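Frequently asked questions - showing tasks to the robot by hand

These are the questions we receive most often from people who come to record demonstrations on the Clukolia station, and from teams who want to use our recordings. The answers are collected by Innes Chisholm from the Nedham group. Last change: 04/11/2021.

Do I need to know programming?

No. You need two hands, some patience and a free morning. The programming is done after you leave. What we need from you is the movement itself, done in a calm way, as you would show it to a new colleague.

What is the difference between hand guiding and remote control?

With hand guiding you take the arm by the wrist and lead it through the task. The motors are soft and they only carry the weight of the arm. With remote control you sit at the second desk and move a small copy of the arm, which we call Stina, and the large arm follows it. Hand guiding is easier on the first day. Remote control gives cleaner recordings, but most people need 30 tries before they feel comfortable with it.

Which one will I use?

For food setting tasks we use remote control, for drawers and doors hand guiding. If you are left-handed, please write it to us before you come, because the Stina handle must be changed and this takes a little time.

What does a task look like?

We keep the tasks small. In the lunch series there are two clear plastic containers with a plate between them, and on the plate is a sandwich with lettuce, cheese and bacon. One card says to move the sandwich to the left container, another card says to the right one. You read the card aloud, you do the movement, you bring the arm to its rest position, and you press the pedal.
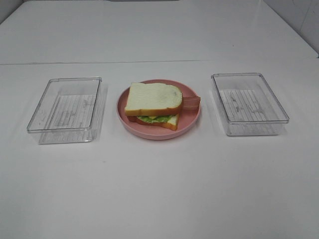 Between two recordings you put everything back by hand, but please do not try to put it in exactly the same place. A plate that stands a little closer to one side, or a container that is set a bit farther back, is good for us. If every start is equal, the robot learns the place on the table and forgets to look for the sandwich. We had this problem in October, and we had to throw away 248 recordings.

Is the food real?

For the lunch series we use model food. Real bread changes its shape after a few grips, and then the last recordings of the day cannot be compared with the first ones.

Why do you use clear containers? They look difficult.

They are difficult. A clear wall is hard to find for the cameras, and this is why we want many demonstrations with it. Small scratches on the plastic are no reason to change a container. Please only wipe off fingerprints before you start.

What should I do if I drop something?

Do not stop. If you can pick it up again with the arm, do it and finish the task - a recording with a correction is very useful. If the object has fallen to the floor, press the red key and the recording is marked as failed. We keep the failed ones also, in a separate folder.

How fast should I move?

Slower than you think, but without long pauses. When you stop in the air to think, the robot learns to stop in the air. If you are not sure about the way, make one practice round with the recording switched off.

How long is one session?

A session has 9 blocks with a short break after each. You may leave out a block when your hand is tired. Tired hands make a trembling movement, and it is visible in the data.

How many demonstrations do you have now?

In the lunch series there are 552 accepted demonstrations. The Frade series, with cups and trays, is still being checked, so we do not give a number for it.

Am I recorded myself?

The cameras look at the table. With hand guiding your hands and sleeves will be in the recording, with remote control normally not. Sound is not kept.

Can I use the recordings for my own work?

Yes, for study and research. Write to the Nedham office with a few lines about your project, and you will receive a download key. For commercial use we need a signed agreement first.

Can I bring my own objects?

Please ask first. Nothing heavy, nothing with liquid inside, and nothing that you would be sad to see broken.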